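Search this site
Search questions, clubs, members

How many days before the election meeting must our running club close the list of candidates?

Dayana Zamudio
posted Friday, April 2, 2021

Hello to all. I am secretary of Gadonora Athletics Club since last autumn, and I ask for help from people who have organized elections in a sports club before. English is my third language, so please be patient if I use a wrong word for something legal.

Our club has 154 members with a right to vote. Most are adult road runners, and there is a smaller group of throwers and jumpers who train at the Mernow track. The old board finished its term in the winter, but the meeting was moved because we could not meet indoors. Now we must hold it, and I am the person who must write the timetable.

Our rules are old and they were changed several times by different people. Article 9 says that the notice of the meeting must go out "not fewer than 15 days" before the meeting. Article 11 says that nominations "shall be in the hands of the secretary before the notice is issued." But Article 14, which was added later, says that a member may be nominated "up to the seventh day before the meeting." So one article says the list is closed before the notice, and the other says it stays open for more than a week after it.

I asked the outgoing president and he told me that in the past they took names from the floor on the same evening, so the problem did not come up. I do not want to do it like this, because this year we have two people who want to be president, and both have friends who will read every line of the rules.

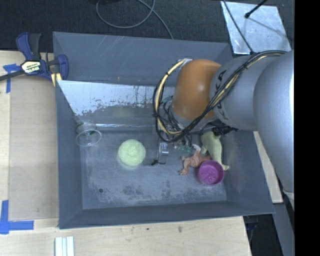

My second difficulty is the counting of the days. If the meeting is on a Saturday and the notice goes by email on a Friday evening, do I count the Friday? Do I count the Saturday of the meeting? One board member says that we count both and another says that we count neither. The difference is two days, and for me it matters, because the hall in Mernow is free only on certain dates and I must confirm the booking with them.

The third one is about voting rights. Article 5 says a member must be "in good standing" to vote. We have people who paid the membership but did not pay the race license to the regional body. Some say they are members in good standing of the club and the license is a separate matter. Others say that an athlete with no license is not in good standing with anybody. I have looked in the papers of the club and I found no definition. There are 15 people in this situation, so they can decide the result if it is close.

I would like to know:

- which article I should follow for the nominations
- how you count the days in your clubs
- if the board can decide by itself what "good standing" means, or if the meeting must decide it

Thank you in advance to everybody who has time to answer.

Lirnis
member, track and field section

I was in charge of the elections in two clubs, one of them much bigger than yours (1463 members when I left), and I am also not a native speaker, so we are equal. I am not a lawyer. I write what we did and why it was accepted by the members.

About the nominations. When two articles of the same rules say different things, first look at the dates when they were adopted. You write that Article 14 was added later. In many places the later text is followed where the two can't live together, because one supposes that the members knew the old text when they voted for the new one. But you must be sure that it was really adopted. Please find the minutes of the meeting where it was voted. In my first club we had an article that everybody quoted, and when I searched the minutes I saw that it had been proposed, discussed for an hour and then sent back to be written better. After this it was typed into the rules by mistake. If you can't find the vote for Article 14, you have a much weaker position.

There is also a way to read them together. Article 11 can be for the names which are printed in the notice. Article 14 can be for the names which arrive after. Then you send the notice with the names you have, and after the seventh day you send a second, short message with the complete list. I like this reading, because no member loses anything. The person who sent the name early is in the notice, and the person who sent it late is in the second message, and both can be elected. I would write it in the notice in plain words, something like this:

"Nominations received by the secretary before this notice are listed below. Further nominations may be sent in writing until the seventh day before the meeting. A complete list will be sent to all members on the following day."

Ask both candidates for president to agree by email to this procedure before you send anything. Do it before they know if it is good or bad for them. Later it is much harder to get a yes.

About the days. If your rules say "not fewer than" or "at least" some number of days, the careful way is to count only the full days between. You don't count the day when the notice goes and you don't count the day of the meeting. The members of your board who say to count neither are on the safe side. If you count in this way, then no person can say the notice was short, whatever method they prefer. If you count both days and a candidate loses by three votes, this will be the first thing in the letter of complaint.

So with 15 days and a meeting on a Saturday: go back 15 full days, beginning with the Friday before the meeting. The first of these days is then also a Friday, and the notice must go out on the Thursday before it, at the latest. I would send it even a few days earlier. Email sometimes comes back, and you need time to telephone to those members or put a letter in the post. Keep the list of the addresses that came back and write next to each one what you did.

About the good standing I have less experience. In our club it meant only that you paid the club, and the license was the business of the athlete. But we had it written.

Baloch

Just take names from the floor like before. We have done it for years at our club and it is fine, people shout a name, somebody seconds it, and then hands up. All these timetables are for national federations. You will spend the whole of April on paper and then the same four people will be elected.

For the license question, let everybody vote who comes. It is a running club.

Lirnis
in reply to Baloch

With respect, she has two candidates and a written rule about nominations. If she takes names from the floor against the written rule, the one who loses can ask to repeat the election. It happened in the cross-country league next to ours and they had no board for a whole season, and no board means no signature at the bank and no entries for the relays.

Old Spikes

Only on your third point, as the others have covered the rest, one of them better than the other.

The board can usually apply the rules but it can't change them. To say "good standing means also the license" takes the vote away from people who have it today, and I think this is very near to a change. It looks even worse if some of the board members are candidates again. Are they? You don't say.

What I would do in your place is this. Look in the minutes of the last elections and find how these members were treated. If people without a license voted last time and there was no objection, then you have a practice, and you can follow it until the members decide something different. If you find nothing, then take the reading which lets more people vote. Put it in the notice, so that anyone who disagrees can say so before the meeting and not after it.

You can also write to the 15 members now and remind them about the license. Many will simply pay it, if they have forgotten, and then your problem is smaller. Write to all of them the same text on the same day. Do not let one of the candidates do this for you, even if the offer is friendly.

For the voting itself use paper, with a separate color for each position. Print 200 for each color so that you have enough for a second round, and ask two members who are not candidates to sign the sheet with the result. Whoever keeps the remaining ballots should also write down how many were left over.

And after the election please propose one clean article in place of 11 and 14. The new board will promise to do it and then the season begins, so it is better if you have the text ready in the same evening.

Dayana Zamudio

Thank you to all three. I found the minutes in a folder of the former secretary and Article 14 was really voted, with a clear majority. So I will use the text that Lirnis wrote, with the second message after the seventh day. Both candidates have said yes by email, one of them after some discussion.

To Old Spikes: yes, two of the present board are candidates again, so I will not ask the board to decide the definition. In the minutes of the last election there is only the number of votes and no word about licenses. I will let the members without a license vote, and I will write it in the notice. Four of them have already answered that they will pay this week.

I count the full days between, as advised. It means that I lose the first date in the hall, but the next free Saturday is also good for the throwers, who have a competition on the first one.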